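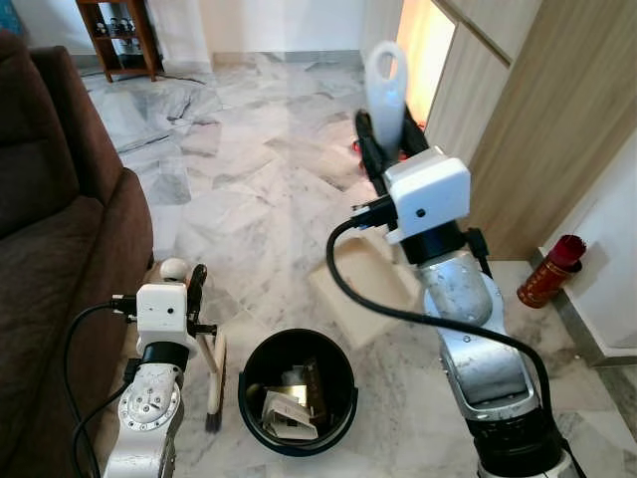
A hand brush and a round black bin on a marble tile floor.

Skadholm Design Night: your questions

What is it?
An evening of talks and clay modeling for anyone who loves the shape of cars! We look at how a body goes from a first sketch to a full-size model, and everyone gets their hands on some clay.

Who is speaking?
Zerrin Coşkun talks about headlights and why they've become so thin, and Oduor Magesa brings his sketches for the Kendden, a small three-door wagon (he has drawn the rear pillar 16 times and still isn't done).

Do I need to know how to draw?
Not at all. If you can hold a pencil you'll be fine, and the clay is very forgiving – you can always put back what you scraped off.

How many places are there?
We have room for 40. Last December filled up fast, so send your form in early if you can.

Can I bring my own model?
Please do! Quarter scale or smaller, because the tables are narrow. Maricel Soriano gives feedback on surfaces and highlights during the break.

What should I wear?
Old sleeves. Warm clay gets everywhere.

When do the doors open?
At 6 p.m. The first talk starts half an hour later.

Can my kids come?
Yes, from age ten up, with an adult. They usually make the wildest fenders.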